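# Cords, Boxes and the Paper That Comes With Them

Everything you buy with a plug on it arrives with a cord about twice as long as you need, folded up as neatly as a dress shirt. You will never get it that neat again. The best you can do is get close, and keep it that way until the next time you want it.

I've had a bench in the shared workshop at Nunlow for long enough to have lost 44 dollars' worth of cords in one year (I kept the receipts, which was a mistake). These are the habits that came out of it. Some are mine, and the good ones are Kanokwan Petchrat's.

## Winding the cord

Don't wrap it around your elbow. Everyone's father did it, and everyone's father had a drawer full of cords with a permanent twist. Going around and around in the same direction puts a bit of twist in with every turn, and the cord pays you back by kinking when you pull it out.

Wind a long figure eight instead. Hold the plug end in one hand, bring the cord around your thumb, cross over the palm and go around your little finger. For a heavy power cord, make the loops longer than your hand and lay it down on the table as you go. Start from the plug. The other end can wait its turn.

A shallow box with no lid beats a drawer. You can see what's in it, and you can carry the whole thing to the outlet.

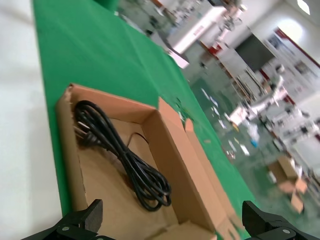 *Black power cord in a cardboard tray. One loose strand, which I can live with.*

A few more on the same subject:

- Tie the bundle around the waist, loosely. Pulled tight, a tie puts a bend in the cord that will outlive you.
- Use a strip of hook-and-loop tape. Twist ties are for bread.
- If the cord fights you, it's probably cold. Leave it indoors for an hour and try again.
- Feel along the length while you wind. Any nick, flat spot or place where the jacket has gone sticky, and the cord goes in the trash. Cut the plug off first, or some kind soul will rescue it.
- Label both ends. Masking tape is fine. "Black one" is no use as a label, and I say this as the author of several.

## Cutting down a box

Any shipping box can be a cord tray. Stand it up, mark a line 7 inches from the bottom on all four sides, and cut with a fresh blade against a metal ruler. A dull blade chews corrugated board and leaves you with a ragged lip. So does tearing a flap off by hand when you're in a hurry, but the tray works just as well and the cords don't complain.

Leave one side tall if you want somewhere to write. Panagiotis Kelmendi leaves all four tall and folds them inward, on the theory that he'll need a lid someday. He has never needed a lid.

## Unpacking without wrecking the floor

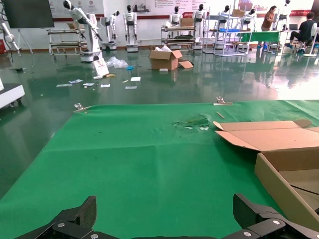
Nunlow, 12 February 2018

Two open boxes, and look at all that paper. I have no idea how a thing you could carry under one arm needs so many cards and slips, but every one of them will head for the floor if you let it, and a glossy floor gives them a good long slide.

What works, when we remember to do it:

1. Put one empty box down first and call it the paper box. Every leaflet, card and slip goes straight in, unread. You can be responsible later.
2. Plastic bags get flattened and put inside the biggest bag. A crumpled clear one on a shiny floor is close to invisible until you step on it.
3. Leave the packing material in its box until the thing has been plugged in and works. If it has to go back, you'll want every piece, in an order you won't remember.
4. Pick up loose flaps as they come off. Cardboard on smooth epoxy is a skateboard.
5. Clamp your table cover or work mat down. A clamp at each far corner will stop most of the creeping. It won't do anything for creases, which you can chase with a warm hand or ignore. A rip gets tape on the back, before something catches in it.

Then sort the paper box sitting down, with coffee. Keep the warranty card and the page with the part numbers. I fold mine into an envelope and tape it to the inside of the cord tray, so the Kettunen sander and its paperwork live in the same place. The leaflet in eleven languages about not using it in the bath can go.

Flattened boxes go behind the door by the Ginard shelves, standing on edge, tied with string. If the stack gets wider than your foot, take it out.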